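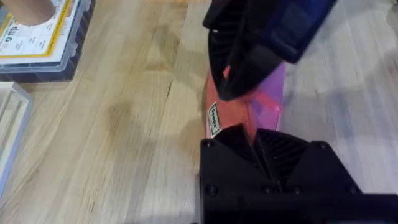 Section 6: Comparing Finger Sets on Soft Objects

Now for the fun part! By this point your arm is bolted down, the wrist camera is sending a picture, and you've picked up a few blocks without drama. Blocks are easy. Soft goods are where one set of fingers starts to feel very different from another, and an afternoon spent on this section will teach you more about your gripper than any spec table.

We use a zippered fabric pouch for most of the comparison. It has a slick face, a zipper that is stiffer than the cloth beside it, and a bit of give in the middle, so you get several problems in one cheap object. Any pencil-case type of pouch will do.

6.1 Before you start

You will need:
- the arm with the Jorker controller, firmware 20 or later
- both finger sets (flat and ribbed) and their screws
- one zippered pouch, empty
- a hex key and a soft cloth
- the trial sheet from the back of this guide

CAUTION: Switch the controller to HOLD before putting your hands anywhere near the fingers. Closing force stays on after a grip command finishes.

6.2 Fit the fingers

1. Set the controller to HOLD and open the gripper to 85 percent.
2. Back out the screws on the first finger and slide it straight off. Don't twist it.
3. Wipe the mounting face with the cloth. Grit here shows up later as a crooked grip.
4. Seat the new finger, start all its screws by hand, then tighten them a little at a time.
5. Do the same on the other side.
6. Run FINGERS > ZERO. The gripper closes slowly on nothing, opens again, and stores the new zero point.

Note: If you skip step 6, the controller keeps the old zero. The fingers may stop short of the pouch, or push harder than you asked for.

6.3 Check the wrist camera

Open the live view and bring the arm down over the pouch. You want to see both fingers and a good stretch of fabric between them and the far side of the picture. Shadows from the arm will fall across the table whatever you do, and that's fine. What matters is that you can still tell the edge of the pouch from the table under it.
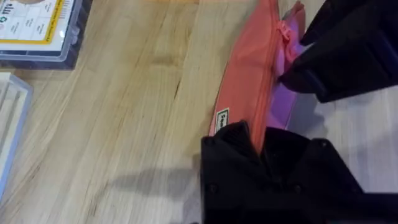

Lock the exposure once you like what you see. Left on automatic, it drifts as the dark fingers fill more of the view, and your first and last trials won't look alike. Uldis Laur at our Nurkville bench spent a whole morning tuning force settings before he noticed that the brightness was the thing changing!

7. Set VIEW > EXPOSURE to LOCK.
8. Save one still with the gripper open. Name it after the finger set.

6.4 Run the grip trials

Start with the ribbed set. It's more forgiving, and you'll get a feel for the motion.

9. Lay the pouch lengthwise under the gripper with the zipper closed.
10. Set the force to 20 and the speed to SLOW.
11. Close on one end of the pouch, a little way in from the tip.
12. Save a still before lifting.
13. Lift straight up, wait for the beep, and lower again.
14. Write down HELD, SLID or DROPPED, and how the fabric looked between the fingers.
15. Open, smooth the pouch flat, and repeat from step 11. Do five grips per setting. 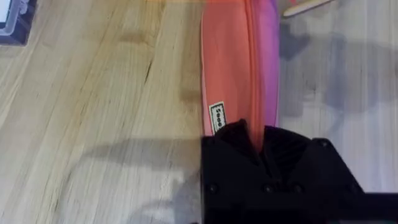

Figure 6-3. Gripper closed on one end of the pouch, wrist camera view.

Then try the flat fingers with exactly the same settings. Jiahui Shao, who wrote our first trial sheet, likes to swap sets halfway through and swap back at the end. It takes longer, but it's a lovely way to catch a screw that has worked loose.

CAUTION: Do not go above force 92 on fabric. The zipper teeth can mark the finger pads, and worn pads will spoil every trial that follows.

6.5 Reading your results

Look at the stills side by side before you look at the scores. A grip where the cloth bunches evenly is usually one you can repeat. If it folds over to one side, move the closing point a few millimeters and try again at the same force.

SLID on most grips: raise the force in small steps.
DROPPED during the lift: check the zero point first, then the speed.
HELD, but the pouch swings: grip closer to the middle.
Motor alarm 700: the fingers closed on something hard, most often the zipper pull. Turn the pull toward the other end and clear the alarm with HOLD + OPEN.

Keep your sheets. Section 7 uses the same pouch with the lighter arm, and you'll want these numbers next to you.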